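3.2 共用厨房里的台面习惯

我们最初并没有打算专门写厨房。在 Jomura 合住公寓做访谈时,原本的题目是邻里之间怎样借还东西,可是受访者一坐下来,三句话里总有两句要绕回厨房去,绕得多了,我们也就顺着他们的话头走了。这一节便是这样慢慢长出来的,还请读者多一点耐心。

公寓共有 128 位住户,其中 100 位答完了问卷,另有一部分人愿意在晚饭后留下来继续聊。负责夜间访谈的 Sombat Luangrath 在笔记里写道,住户谈起台面时用的词,常常和谈起自家客厅时一样亲切:“我那一块”“靠窗那头是她的”。台面上并没有画线,可大家心里都有一条线,新搬来的人大多要过上一阵子才摸得清楚。

有意思的是,这条线会随着时辰挪动。清早赶着出门的人只占一个角,烧水、切水果,几分钟就收拾干净;到了傍晚六点以后,炖汤的人会把地方铺得很开,旁人也不以为怪,顶多端着碗在边上等一等,顺便聊几句菜价。Bienvenido Dimaculangan 早先在 Plisusden 的老楼里也记录过类似的情形,他把这种做法叫作“让台”,我们觉得这个说法又贴切又有人情味,便沿用了下来(台面与用具之例见图 2)。

当然,让台也有让不下去的时候。问卷的开放题里,抱怨最多的是隔夜没有收走的用具,其次才是油渍。

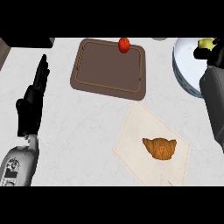 图 2 大理石纹台面与厨房用具(计算机渲染)

有几位住户提到,他们宁愿自己动手把别人的东西挪到一旁,也不愿意去敲门,怕伤了和气;可是东西一挪,主人回来找不着,反倒又生出一层误会。九月里公寓添了一个公用搁架,花了 2,000 元,由大家分摊,此后这类抱怨在访谈中便少有人提起。至于这究竟是搁架的功劳,还是彼此渐渐熟络的缘故,我们手头的材料还分不开,留待 3.3 节结合借还记录再作讨论。

相关文章
Balogun 街区的晾衣绳与邻里往来
Griltell 合住公寓的钥匙保管
借一勺盐:小额借还的口述材料

最后更新:九月
联系编辑部 | 版权所有 | 返回顶部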